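# flandora-grip-notes

My running notes on two sets of finger pads for the hand-held gripper, smooth ones and the ribbed blue ones.

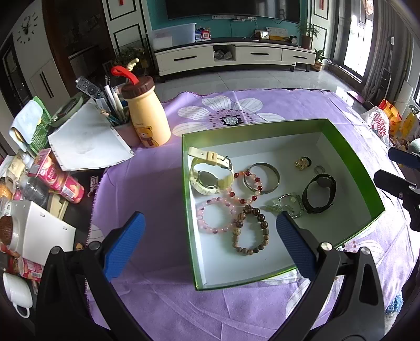 I've logged 123 grabs so far, 48 of them on the smooth pads, so don't read too much into it yet! Beaded bracelets are my favourite test — they sag and roll in ways a block never does. Thin bangles still drive me bonkers.

- `grabs.csv`: one row per try
- `pads.md`: my gripes, by pad

Siobhán Lynch is redoing the March rows — ask her before you edit those.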